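Chapter 7
Rules for Recording Work by Hand

After reading this chapter, you should be able to write a task sheet for a recording session, prepare a table so that a second person could prepare it the same way, and decide when a recording must be rejected. You should also be able to explain the difference between a rule and a recommendation in the house standards used in this book.

7.1 Why a written standard is needed

In Chapter 6 we looked at how a robot arm is taught from demonstrations. We took for granted that the demonstrations were good. In this chapter we go back one step and ask what "good" means before any robot has moved. The person who gives the demonstration holds a gripper in each hand and does the task slowly, with the same kind of fingers the robot will have. The work looks simple, and this is the reason why it is so often done without rules.

The first trouble usually appears late. A team at Pridgate collected recordings in May for a simple table-clearing task. Two operators had worked on it, on different days, with no written sheet. One of them took the plate by the near side of the rim, the other by the far side. One moved the tray before the plate, the other after it. Each recording was correct if you watched it alone. Put together, they taught the arm to hesitate over the middle of the tray, and 32 of the 70 recordings had to be made again.

A standard would not have made the operators more skilled. It would have made them agree. In this chapter the word "shall" marks a rule which may not be broken without a written note, and the word "should" marks a recommendation. Students sometimes find this distinction too formal for kitchen objects, but I ask them to keep it, because later the objects will be heavier.
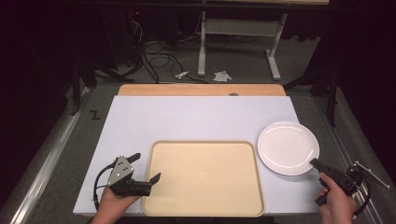
A task sheet shall therefore be finished before the grippers are switched on. It names the objects, the start positions, the order of the steps and the end state. It also names the hand. "Move the plate onto the tray" is not yet an instruction; "right hand takes the plate by the rim, left hand steadies the tray" is one. The sheet should fit on one page. If it does not fit, the task is probably two tasks, and they should be recorded apart.

7.2 The table and the floor

The working surface shall be plain and of one color, and it shall be cleared of everything not named in the sheet. Pens, cups and tape rolls are the usual offenders. Operators stop seeing them after ten minutes, but the cameras do not.

Cables shall be led away from the place where the operator stands. In the Arar house rules, which we follow in most of this book, a cable from a hand-held gripper must allow the full reach of the arm with some slack left over, and must never be pulled across the objects. Before each series the operator makes the full movement once, without recording, and watches only the cables. It takes a minute and it should not be skipped, also not by experienced people.

Glossy objects need extra care. A glazed plate reflects the lamp above it, and the reflection travels over the surface when the camera moves. The lamps should stay in the same position for the whole series. If a lamp must be changed, the series is closed and a new one is opened - even when only a few recordings are missing.

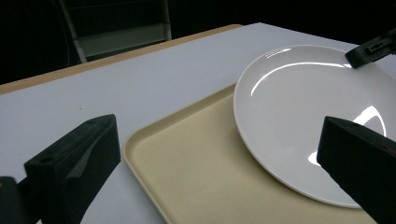

Mavis Pettigrew objected to this last rule when she read a draft of the chapter. Real kitchens, she wrote in the margin, have windows, and clouds pass in front of them; if we record only under one lamp, we will get a robot that can work only under one lamp. She would let the light change freely and note it in the log.

Her objection is fair, and the answer depends on the purpose. Variation is useful when it is planned. If the light is to change, the sheet shall say so, and each setting shall get its own series with its own number. The two series can be joined afterwards without any difficulty. What cannot be done afterwards is to separate them, if the change was never written down.

The same reasoning applies to the positions of the objects. A tray may be straight to the table edge in one series and turned in the next. A plate may begin beside the tray or partly over its rim. All these are permitted starts, provided that they are listed.

7.3 Keeping and rejecting

A recording shall be rejected in the following cases:

An object outside the task sheet is touched or moved.
A finger slips and the operator corrects the grip with the body or with the other hand, unless the sheet permits it.
The operator speaks to another person and stops moving for longer than 3 seconds.
One of the camera views is lost at any moment.

A slow recording is not a bad recording. Neither is one with a small correction of the wrist, which the robot will also need to learn. Beginners tend to reject too much, and at Pridgate new operators throw away nearly half of their first day. For this reason the decision should be made by a second person, who has the task sheet in hand and did not do the recording.

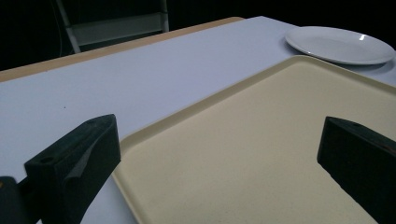 The decision shall be entered in the log the same day, with the initials of both persons. An entry may be short. The following one is taken from a student log and is quite sufficient:

Tue 21 February. Series 2, tray and plate. Recording 3 rejected, left finger slipped on tray rim. Lamps unchanged. C.D. / S.M.

Note that the entry gives the cause and not only the result. When several rejections have the same cause, the fault lies often in the sheet, and the sheet should be revised before the series goes on. How to revise a sheet while keeping the older recordings usable is the subject of Section 7.4.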